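Ticket: Simulated block episodes rejected at import
Project: Terkari block-handling collection
Component: Urby recorder, Shao import service
Status: Resolved, monitoring

Summary
The collection team reported that 19 episodes from the August batch were refused by the Shao import service. Each episode had been marked complete by the operator. The error text in every case was "stream length mismatch."

Step 1. Review of the refused episodes
Support replayed the refused episodes in the Urby viewer. Camera images were present from start to end, and the red block was rendered normally against the brown surface. Image corruption was therefore ruled out as a cause.

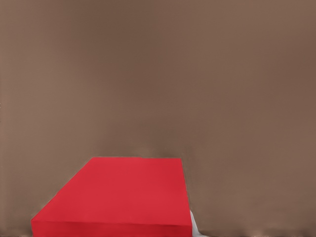 Step 2. Comparison of stream lengths
The camera stream and the joint stream are both expected at 30 samples per second. In the refused episodes the joint stream was short by 2 samples. The loss always occurred at the start of the episode — the recorder had opened the camera stream before the joint stream was ready.

Step 3. Correction
The recorder settings were changed so that neither stream opens until both report ready. The Fumus simulation host was restarted to apply the change. Operators were asked to discard any episode begun before the restart.

Step 4. Verification
A further 53 episodes were recorded under the new settings, using the standard task list. All were accepted by the import service. Support also checked the wrist view for layouts in which the yellow, salmon and purple cubes stand close together at the right, away from the open gripper fingers. Image and joint samples were aligned throughout.

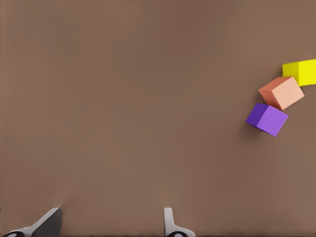
Question from the collection team: Can the refused episodes be repaired and kept in the training set?

Reply from support: Repair is not recommended. The missing joint samples would have to be estimated, and the learning system would then treat estimated positions as recorded ones. The episodes should be moved to the quarantine folder and the same tasks recorded again.

Remaining actions
The collection team will re-record the refused tasks under their original task numbers. Support will leave this ticket open for monitoring until the re-recorded episodes have passed import.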